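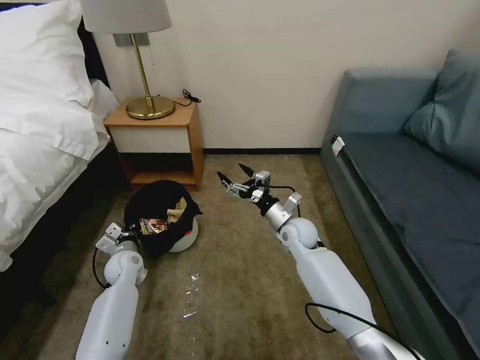
Two arms, one black bag, one bit of clear plastic on the carpet. Robot club at work!

How do you teach a robot to tidy a bedroom?

Picking up trash is easy for you. You see it, you grab it, done. You don't even think about it. A robot has to learn every bit of that, and the kids in the Kurside robot club are finding out how long it takes.

Their project is called Usska. The job sounds simple – pick up litter, put it in a bag. But look how many little jobs are hiding inside!

First, find the trash. The robot gets a picture from its camera, and a picture is just lots of tiny colored dots. Which dots are carpet? Which are a wrapper? Clear plastic is super tricky. You can see right thru it, so it takes on the color of whatever is underneath.

Next, reach. A robot arm has joints, kind of like your shoulder, elbow and wrist. Each one has to turn the right amount. A tiny mistake at the shoulder is a big miss at the fingers. Try it yourself with a ruler taped to your hand.

Then, grab. Most grippers like these have just two fingers. No thumb, no fingernails! Flat thin stuff is hard to pinch. Squeeze a bag too lightly and it slips. Too hard and it scrunches up.

Why two arms? Same reason you use two hands. One can hold the bag still while the other one drops things in. A floppy bag changes shape every time you touch it, so that helps alot.

Now the practice part. The club teaches Usska by showing it. A kid guides the arms through the job, the computer saves every move, and then they do it again. And again. The goal is 2000 tries before the August contest in Cliststead.

"My first 10 were terrible," says Benoît Bailly. "I kept missing the bag."

His coach, Valentyna Lysenko, says to keep the bad ones in a seperate folder and look at them later. You learn stuff from those too.

Try this at home – wear oven mitts and pick up 3 candy wrappers. Use a timer. Then try with one eye shut. Harder?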